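Treltby Household Recipe Cards

Version 3 of the collection. Text transcriptions of handwritten and typed recipe cards, one record per card, with ingredients and method held in separate fields.

Contents

The collection holds 1,240 cards from 70 households in the Treltby district. Most are baking recipes: slices, loaves, scones and steamed puddings. Preserves come next, then savoury dishes. Household names are replaced by a short code, and street addresses written on the backs of cards are left out.

Fields

card_id: a code unique to each card
household: the household code
title: the title as written, including misspellings
ingredients: one line per ingredient, in card order
method: the full text of the method
notes: margin notes, scores and crossings-out
colour: the ink colour, where the transcriber recorded it

Transcription rules

Spelling and abbreviations are kept as written. "Tbs", "tblsp" and "T" all occur and have not been merged. Unreadable words are entered as [unclear]. Where a card gives no title, the field is blank.
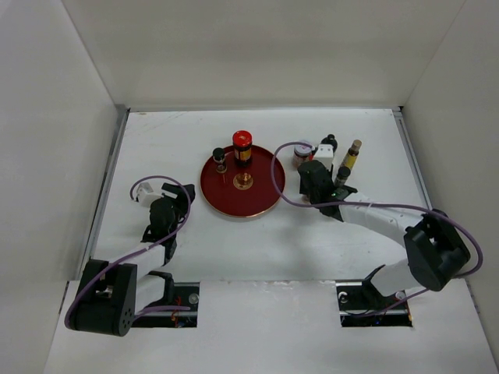

Measures need some care. An Australian tablespoon is four teaspoons, but several families copied cards from overseas magazines and kept the smaller spoon without saying so. We have not converted anything. Oven settings such as "moderate" or "slow" are also left alone, and Fahrenheit figures usually carry no unit.

Files

cards.csv has the full collection. households.csv lists the codes with the number of cards from each. The Holberg and Liao boxes were transcribed first and use an older layout for the notes field, with entries separated by semicolons instead of line breaks.

Known problems

Duplicates remain. The Jastton fruit loaf appears on 4 cards with small differences in the sugar, and all of them are kept. Some methods stop partway through because a second card is missing.

Use

Free for study, teaching and home cooking. Please credit the collection by name and version. The preserving recipes are historical and have not been checked against current food safety advice.

Maintainer

Jianguo Shao. Send corrections with the card_id and the field name. The next update is planned for August.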